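Skedovent Perception Toolkit: Support Record
Ticket: 796
Component: Kyei pose tracker, tray localisation module
Reported by: Brevholm site
Status: Resolved, monitoring
Opened: Jul 20, 2024

Summary

The tray localisation module returns an incorrect orientation for the large green tray at the Brevholm workstation. The reported angle follows the seam lines in the white table surface instead of the tray rim. The fault appears when only one corner of the tray is in view.

Description of the fault

The site reports that the planner, Jondiden, receives a tray outline which is shifted and turned with respect to the real tray. Approach paths calculated from this outline would bring a finger down on the rim. The planner rejects most of them at the clearance check and the task stops with code 202. No contact has been recorded.

The site had already restarted the tracker and reloaded the camera calibration before opening the ticket. Neither step changed the result.

Initial response

Support asked for the tracker log, the configuration file and views from the wrist camera at the same workstation. The tray rim and the table seams both run diagonally in these views, and the two can lie at similar angles when the gripper is turned towards the corner of the tray.
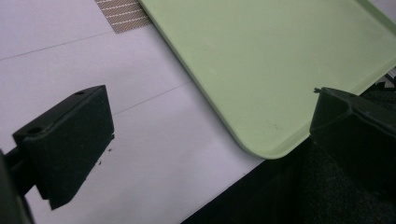
The edge detector in the current release accepts any straight line longer than a fixed length and ranks the results by length alone. A seam which crosses most of the table will therefore be placed above a rim which leaves the view after a short distance. The colour check is applied only after ranking, and in the supplied configuration it had been switched off.

Support replayed the log on the reference machine with the input width set to 896, as at the site. The fault was reproduced in 12 sequences. In every one of them the selected line was a seam.

Actions taken

1. The colour check was switched back on. This removed the worst errors, but the tracker still chose a seam where the rim was pale against the table.

2. The order of the two stages was changed in a test build. Candidate lines are now kept only if the tray colour is present on one side and absent on the other. Ranking by length follows.

3. The finger mask was redrawn. The old mask had been made for a narrower fingertip, and the outer edges of the present black pads were being passed to the detector as candidate lines.

4. The woven mat was added to the list of ignored regions. It lies partly under the tray, and its edge had produced a small number of short false candidates near the corner.

Update from the site

The site installed the test build and ran the standard check from several hand positions. The outline followed the rim in all positions where a corner and at least one straight side could be seen. The site asked whether the seams should be covered with tape. Support advised against this, as the tape would introduce new edges of its own.

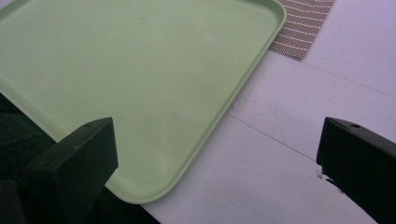 Attachment 2: Wrist camera view of the tray rim, with two table seams to the right.

Remaining points

When no corner is visible, the tracker can give the angle of the rim but not the position of the tray along it. The test build now reports this condition as "partial" and Jondiden holds its last accepted outline. Sites which treat any reply from the tracker as a full pose must update their interface before installing the build.

The revised mask applies to the black pads only. Sites with other fingertips should keep their existing file.

Resolution

The changes listed under items 2 and 3 will be included in the September release. Until then, the test build may be used at Brevholm under the normal support terms. The ticket will remain in the monitoring state until the release has been installed, and any further stop with code 202 should be added to this record with the tracker log attached.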